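四月份的进展，写给各位出资人

大家好，又到交作业的时候了。上回我答应这次少写点废话，先把大家最关心的说了：Okafor 镇的光纤主干已经铺到镇北的水塔，接入点七个，通了五个，剩下两个卡在电线杆上，后面细讲。

先讲钱。这一期的拨款主要花在三块：杆路租用、入户设备，还有给镇公所做的那份许可流程梳理。入户设备比预算便宜，Dostix 那批光猫走的是联合采购，我们跟隔壁 Fustis 县拼的单，省下来的我没动，先挂在账上，等你们点头再说往哪儿挪。杆路租用就没这么开心了，电力公司按老合同收费，每根杆子一个价，跟杆上挂几家线没关系，等于我们替后来的人先把钱垫了（对，我知道上次会上有人提醒过我，我认）。

登记的住户现在是893户，比上一期多了一截，多数是镇北和河对岸的。河对岸那片以前只有一家运营商，下载还凑合，上传慢得要命，开个视频会议要全家下线。我挨家跑了两个晚上，很多人一开口就问：“你们是不是镇里办的？”我每次都得解释一遍，线路和管道由合作社持有，镇里只管许可和路权，谁愿意来卖服务都可以来，价格自己定。说到后来嗓子都哑了，下一期我想印一张单页，省点口水。

许可这块进展最大，也是我最想显摆的！以前挖一段路要跑三个窗口，图纸交三份，格式还都不一样。现在镇公所同意合成一张表，路面、排水和林木一起审，七个工作日内给答复。条例修订稿已经过了一读，“一次开挖”那条也保住了：谁要挖路，得提前贴公告，别家想放管子的可以一起放，费用按管数分摊。 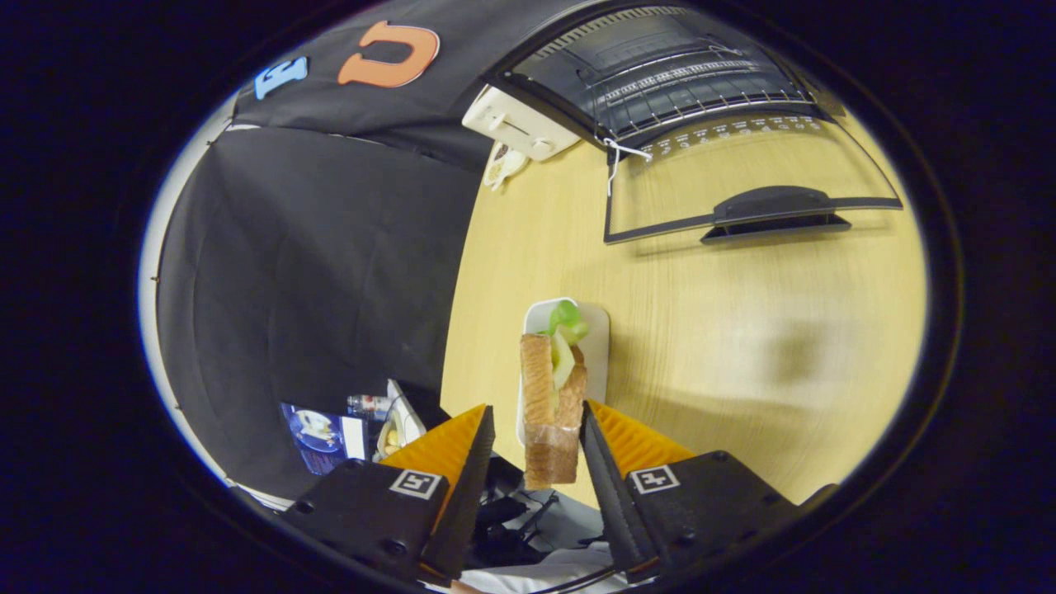 Shoshana Haddad 读完草稿以后回信说，一次开挖听着是好，可公告期太短的话，小公司根本来不及凑钱凑图纸，最后一起放管子的还是那家大的，她希望我们把公告期往长里争，哪怕为此晚一点过二读。

这话我听进去了。我原来在稿子里写的是两周，现在改成了一个月，已经发给镇公所法务，对方还没回。要是他们嫌长，我的底线是三周，再短我就去听证会上磨。顺便说一句，她信里还问管道的空余容量谁来登记，这个我们确实漏了，我补了一段，由合作社每季度公开一次，哪段有空、租金多少都写明白。

再说那两个没通的接入点。一个在旧粮站，一个在中学后面，杆子上原来的线没人整理，新线要上去，得等前面几家先挪位置。Vikatow 是最后一家，他们的工单从上一期排到现在，我打了好几通电话，每次接的人都不一样，每次都要从头讲。Ingrid Mbeki 建议我们走“逾期代挪”，就是过了期限由合作社请有资质的施工队代办，再把账单寄过去。条例里有这一条，可没有谁用过，我有点怕第一次用就打官司，所以先请律师看一眼，律师费从不可预见费里出，数目不大，明细在附表里。

中学那边我另外做了个临时安排，从体育馆的无线链路接了一段过去，速度不算漂亮，上课够用。校长催得紧，我能理解，换我也催。

有一件事办得不好，得交代：网络服务商的招募只来了两家，我本来指望能多一点。问下来，大家对开放接入不太放心，怕合作社哪天自己下场卖宽带。我打算请合作社在章程里写死，五年之内不做零售，把这份担心先去掉。这条需要理事会表决，你们当中有两位也在理事会里，到时候还请帮我说句话。

下一期的安排：旧粮站和中学两处争取都通；条例跟到二读；服务商再招一轮，这次把管道租金表直接附上，省得人家来回问。省下来的那笔设备款，我个人倾向拿去做河对岸的入户补贴，那边房子离主路远，拉一根线进去，对不少人家是笔不小的开销。你们要是有别的想法，直接回这封信就行，我晚上九点以后一般都在电脑前。

附表里有收支明细、杆路清单和条例修订稿的对照版，请查收。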